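Floppy brims – how do you keep them from going wavy?
Hats, Gloves & Scarves > Care and storage
11 replies

pultby_lass
June 13, 2018
Right, need help. Got a cotton bucket hat from the market in Pultby, wide brim, washed it once and the brim has gone all wavy. One side dips over my eye. Lining's creased to bits as well. Label says hand wash only, which I did!! Cool water, drop of wool stuff, hung it on the line with two pegs. What did I do wrong and can it be saved? Wearing it to my sister's on the coast in a couple of weeks so no time to mess about.

moth_patrol
Pegs. Never peg a brim. The weight of the water drags it down and it dries like that. Wet it again, all of it not just the bad side, roll it in a towel, then dry flat.

pultby_lass
Flat how though? Crown up or crown down

moth_patrol
Crown down. Brim sits in the air then and you can smooth it with your hands while its damp.

Tealeaf
Disagree. Crown down gives you a flat spot on top. Had a lovely linen one ruined that way, looked like I'd been carrying a tray on my head. Crown up over a bowl, every time.

moth_patrol
Linen isn't cotton though. And a bucket hat has a flat top anyway?

Tealeaf
Some do. Mine didn't.

Gus525
Been through this with a whole drawer full. What I do now, in order:

1. Clear a decent bit of table and put something white down. Old sheet, board, whatever. Dye comes out of cheap hats and you want to see it before it's in your good tablecloth.
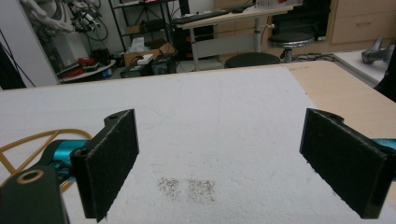
2. Squeeze, don't wring. Wringing is what does the stiffening in.
3. Pull the lining out and let it dry on its own for an hour or so, then tuck it back.
4. Smooth the brim from the stitching outwards. Work round it. Come back in ten minutes and do it again.
5. Leave it alone overnight. Not on a radiator.

If it's still wavy after that then iron the brim, steam on, tea towel over the top.

pultby_lass
Thank you Gus, that's brilliant. Lining on mine is sewn in at the band but there's enough slack to pull it out a bit I think.

Rana_and_the_dog
Can I just say don't iron it if there's any foam or plastic in the brim. Did that in January with a rain hat. The smell. Had to open every window and it was freezing.

Gus525
Fair point, should of said. Check first. If it crackles when you bend it leave the iron in the cupboard.

Erstead Hatter
Bit late but I sold hats for 11 years so I'll put my oar in. You're both right about crown up or down, depends on the hat. Soft unlined cotton, up, over a bowl. Lined ones I'd start crown down so the air gets at the lining – that's the bit that goes musty, and people forget it as they only look at the outside. Once the lining's dry turn it over and put it on a stand. Wire is best. A wire one lets the air through from below, a solid block holds the damp in. You don't need a fancy one either, we had a load of the Wustel ones in the shop for around 10 quid each and they went on for years.

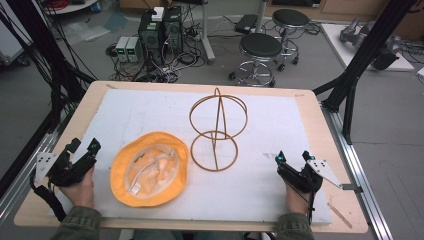 Don't go leaving it on the stand for months though. Thin wire will mark a soft crown if it sits there all winter. Once it's dry, stuff the crown with tissue and put it in a box or on a shelf, nothing on top. And never hang a floppy one on a hook by the brim, it'll get a point in it like a witch's hat.

Tealeaf
So I was right about the bowl.

moth_patrol
For unlined ones. Hers is lined. Read the first post.

Tealeaf
I did read it. She said the top was wonky

moth_patrol
She said the BRIM.

Rana_and_the_dog
Oh give over you two

Erstead Hatter
Either way it won't come to harm in one afternoon. Main thing is wet it evenly. If you only damp the bad side you'll get a tide mark, and those are a pain to shift.

pultby_lass
Ok so update. Rewetted the whole thing last night, rolled in a towel, crown down on the kitchen table with the lining pulled up. Smoothed the brim every time I went past for a cuppa. This morning it's loads better, still a slight dip at the back but I can live with that, it's the back. Lining still creased. Does anyone bother ironing linings?

Gus525
No. It's inside your hat.

Erstead Hatter
Cool iron over a rolled up hand towel pushed into the crown, if you must. Customers used to ask for it. I never do my own.

moth_patrol
Glad it came good. Bit of spray starch on the underside of the brim will sort the back, light coat, let it dry before you wear it or it'll be tacky.

Tealeaf
Starch goes yellow in the sun.

moth_patrol
Not if you wash it out at the end of summer.

Rana_and_the_dog
Here we go

pultby_lass
Haha. Going to leave it unstarched for now and see how it does on the beach. Ordering a wire stand as well, found one secondhand, order no 1207 so somebody's shifting a lot of old hat stands. Ta all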